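Ticket: Handheld gripper, right finger late to open, pads walking on their pins
Queue: Graner bench tools
Unit: Flirau two-finger hand tool, the one with the navy pads
Opened by: Mbali Nkosi
Picked up by: Mohsin Warraich
Status: Closed, one follow-up open

Mbali Nkosi wrote:

Hi bench! I have a good one for you. The gripper opens fine on the left, then the right finger waits a beat and snaps out to join it. Closing is smooth on both sides. It started as something I could only feel in the handle, a little tick under my thumb, and by this afternoon I could see it from arm's length.

I've been using it on household pickups, mostly trash-to-bin, so it goes open and shut all day long. No drops that I know of. I did swap the finger pads in February with the kit from Van der Merwe, and I'm a bit suspicious of myself there, as the right pad never felt quite as square as the left one.

Things I tried already:

Wiped both arms with a dry cloth. No change.
Worked the trigger slowly with the tool pointing up, then pointing down. The tick is there both ways, worse pointing down.
Power off and on. No change.
Pushed the right finger open by hand with the power off. It moves, but I can feel a rough spot near the end of the travel.

The counter on the handle reads 1145 cycles since the last service. I'm in no rush, I can work with it, but I'd love to know what it is!

Mohsin Warraich wrote:

Oh, nice write-up, thank you. "Worse pointing down" is the part I like. Pointing down, the weight of the linkage hangs off the pins, so if there's play in one of them that's when it shows.

Before I ask you to take anything apart: when the trigger is all the way out, do both fingers sit at the same angle? I don't mean the timing, I mean where they end up. If the right one ends up short of the left we're looking at the stop or the pad. If they end up matched and only the timing is off, I'm betting on a pivot.

Please take it into the same place you normally use it. I know the bench is tidier, but I want the tool held the way you hold it, pointing at the kind of thing you point it at. Open it fully over the bin and hold the trigger there.

Mbali Nkosi wrote:

Did it over the bin in the apartment at Cunville, trigger held all the way out, nothing in the fingers. There's a bit of trash in the liner and I left it alone. You get both pads, with the left one over the rim and the right one out over the floor by my slipper. You also get the pivots on both arms, which I'm hoping is the part you want.

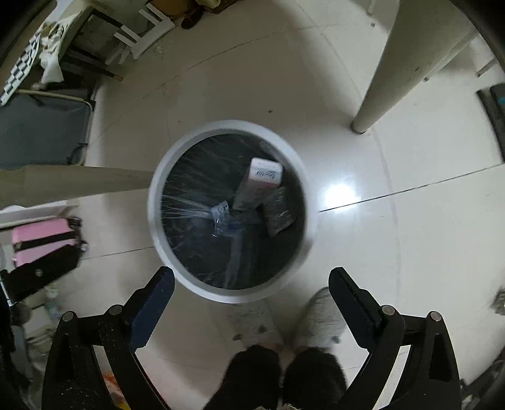 6 min read

Mohsin Warraich wrote:

Great, that's just the pose I was after. Both fingers are out wide, and I've got an outer and an inner pin to look at on each side. To my eye the right arm mirrors the left well enough that I'm not going to chase the end stop first. I wouldn't measure anything off it, though, so let's get some numbers from the tool itself.

Two checks, both with the power off and the battery out.

Check one, side play. Hold the right arm between the two pivots with one hand and the pad with the other. Try to rock the pad sideways, across the direction it normally moves. Then do the same on the left and compare. You're feeling for a click.

Check two, the rough spot. Open the right finger by hand, slowly, and stop where it gets rough. Put a bit of masking tape on the arm there and mark it. Do it again. If the mark lands in the same place each time, there's a fixed cause, like a burr or a bent bar. If it wanders, think dirt.

One thing I noticed and would like you to look at up close: there are light specks on the black of the left arm. I can't tell from here what they are. Could be dust, could be the finish. Rub one with a damp cotton swab and tell me what comes off.

Mbali Nkosi wrote:

OK, results! I had fun with this.

Side play: left arm, none that I can feel. Right arm, yes, a definite click, and it comes from the inner pin. I put a fingertip on the pin head while I rocked the pad and I could feel the head move. The outer pin on that side is solid.

Rough spot: it wanders. First try the mark was close to the end of travel, second try it was earlier, third try I couldn't find it at all and then it came back on the fourth. So dirt?

Specks: they came off on the swab, pale gray and a little gritty. Just dust, I think. The finish underneath looks perfect. I swabbed the right arm too while I was there and got the same gray, more of it close to the inner pin.

Mohsin Warraich wrote:

That's a lovely set of results, and I think they're two halves of one story. The inner pin on the right has backed out a little, the bars have a gap between them now, and grit is getting into the gap. The grit rolls around, which is why your rough spot won't stay put. When you open the tool, the loose joint has to take up its slack before the finger moves, and there's your late right finger. Closing hides it, as the return spring is already pulling the slack out.

Why that pin and not the others, I don't know yet. Did you have it out when you changed the pads?

Mbali Nkosi wrote:

Yes! I took the inner pin out on the right side only. The old pad was stuck and I couldn't get the clip off with the linkage in place. On the left the clip came straight off and I never touched the pins. So it was me after all, ha.

I put the same clip back on. Should I have used a new one?

Mohsin Warraich wrote:

You should, but the pad kit doesn't come with one and the instruction sheet doesn't mention it, so I'm putting that on us. Those clips spread a little when they come off and they never grip quite the same again. I've got new ones here in a drawer and I'll send a few over with the next run.

Procedure for when they arrive. I'm writing it out in full so it can go on the unit's page afterward:

1. Battery out. Trigger released.
2. Lay the tool on its back on a light-colored towel. The clips are tiny and they jump.
3. Take off the old clip on the inner pin, right side, and throw it away right then.
4. Slide the pin out. Keep the two washers in order. The thin one goes against the pad side.
5. Clean the pin, both washers and both holes with alcohol and a swab. Keep going until a fresh swab comes out clean.
6. Look at the pin under a bright light and roll it on a piece of glass. If it wobbles, stop and tell me.
7. One small drop of the light oil on the pin. Wipe it back so it looks nearly dry. Extra oil holds dust, and you've got plenty of dust.
8. Pin in, washers in, new clip on. Push until you hear it seat, then try to turn it with a fingernail. It should turn without lifting.
9. Open and close by hand 20 times with the battery still out.
10. Battery in, pointing down, slow trigger. Watch both pads.

Please leave the left side alone for now. It's working and I'd like it as a reference.

Mbali Nkosi wrote:

Clips came in this morning's box, and I got to it after lunch.

Step 3: the old clip practically fell off when I touched it. I'd say that settles it.

Step 5 took a lot more swabs than I expected. A short dark hair was wound around the pin, under the inner washer, with gray paste packed on top of it. Very satisfying to clean.

Step 6: rolls true, no wobble. There's a faint shiny ring where the bar rides. I can see it but I can't feel it with a nail.

Step 8: new clip went on with a proper snap. The old one never made that sound, and I remember thinking in February that it was just a quiet clip.

Step 10: both pads leave together!! I did it pointing down, pointing up and lying on its side, fast and slow. No tick in the handle. I'm so pleased. I'd forgotten how light the trigger is supposed to feel.

Mohsin Warraich wrote:

Fantastic. The shiny ring is normal wear at that count, so leave the pin in.

Run it as usual and check the clip at 36 cycles, which is a silly small number but a bad clip usually shows itself early. Then again at 700. Same fingernail test: it turns, it doesn't lift. If both are good I'll close this.

And what about the pad? You said the right one never felt square.

Mbali Nkosi wrote:

First check done, clip turns, doesn't lift. The pad sits square now. I laid a steel ruler across the pair with the fingers closed and there's no light under it on either side, so it must have been leaning on the loose joint all along.

I'm also wiping both arms at the end of each session, with the tool open all the way so the cloth gets in between the bars. It takes no time at all and the cloth does come away gray.

Mbali Nkosi wrote:

700 check done. Turns, doesn't lift, no click sideways on either arm. I swabbed around the inner pin and got barely a smudge. Happy for you to close it!

Mohsin Warraich wrote:

Closing. Notes for the unit page:

Symptom: right finger late on opening, fine on closing, worse pointing down.
Cause: reused clip on the right inner pivot after a pad change, pin backed out, grit and hair in the joint.
Fix: pin and washers cleaned, light oil, new clip.
Routine added: wipe arms fully open after each session, fingernail test on all clips at every pad change.

Follow-up left open and assigned to me: add two clips to each pad kit and a line on the sheet telling people to use them. I've written to Van der Merwe with the part and a scan of Mbali's old clip next to a new one. Waiting to hear back.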